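Well, I promised a few of you a thread about the Riltavier cookbook, and it's raining and the beans are on, so get comfortable. This may take a while.

The book was put together in 1929 by the ladies of the Riltavier grange hall. It runs 108 pages with a gray cloth cover, and I bought it in a box lot with some pie tins and a flour sifter. I only wanted the sifter!

I started typing it up last winter. I figured a couple of weekends. (You may laugh. My sister did.) It's now September and I'm in the middle of Pickles and Relishes.

The first thing you learn with an old cookbook is that the people writing it already knew how to cook. "Make a good crust." "Bake until done." One cake in there is a list of ingredients and the word "Quickly." I've made it twice and I still don't know if I was quick enough.

The ovens are the next puzzle. Almost every page says slow, moderate, or quick. I use 300 for slow, 350 for moderate, and 425 for quick, and then I hover. My grandmother used to put her hand in and count, and I'm not going to do that at my age.
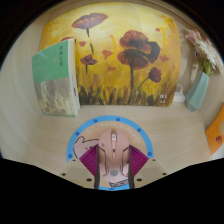
Typing is the part I thought would be dull, and I've come to love it. You can't skim when you're typing. I read "butter the size of an egg" a dozen times before it struck me that a woman had stood in her kitchen and looked at her butter and then at an egg. I do the text first and then go back over the fractions, which is all clicking and scrolling, and a cheerful pink mouse like that one makes the job feel less like bookkeeping. If you're going to spend an evening fixing half-teaspoons you might as well do it in a nice color, and a sticker that starts out "Hi! have a happy" is about the right amount of encouragement.

Somebody asked if I correct the spelling. I don't! "Rhubard" stays "rhubard." I put a little note next to anything that might confuse a cook, and I leave the rest alone.

I do mark the ones I wouldn't serve. The canning times worry me, so everything in the preserving chapter gets a line telling folks to look up a current tested recipe first. Please do that. Charming old books can still make you sick.

Then there are the ads in the back, oh my goodness. Hasetti Bakery ("Rolls While You Wait"), a feed store, a piano tuner who also sharpened saws. The Ikovlow Creamery took a whole page just to say thank you to its customers, and I got a bit misty over that one.

Sithole Dry Goods offered 2 yards of cheesecloth free with any purchase of jelly glasses. I'd have been first in line.

So far I've cooked 21 of the recipes. The winners are the molasses bread, the corn chowder, a plain lemon pie with no meringue on it, and a cabbage slaw with a boiled dressing that I now make nearly every week. The loser was a tomato aspic and we don't need to discuss it.

If you want to try the molasses bread, go easy on the flour. The book calls for "enough," and my enough was too much both of the first times. Stop while it's still sticky and you're a little nervous.

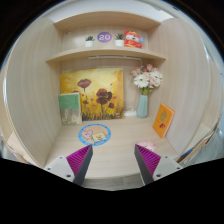 Sorting the loose papers has been a bigger job than the typing. The book came stuffed with clippings, somebody's grocery list, the back of an envelope with a pudding on it, and for months I kept them all in one folder and could never find the pudding. Now I've gone over to open storage and I'm a convert. Give me a pale wood cubby with a long shelf across it, and things standing in a row like they are on that one, and I can see where everything is without lifting a lid. Clippings by chapter, envelope scraps by themselves, and anything with handwriting goes in a sleeve, flat, out of the sun.

I haven't removed a single thing from between the pages without writing down the page number first. Somebody tucked that pudding in beside the fish for a reason, or maybe she just needed a bookmark.

If your family has one of these grange or church cookbooks in a drawer, please go get it out and take a look at the margins. Mine says "too sweet" beside the date bars, underlined hard, and then in different ink, "No it isn't."

I'll post the slaw dressing tomorrow once I've typed it up with real measurements. The beans need stirring.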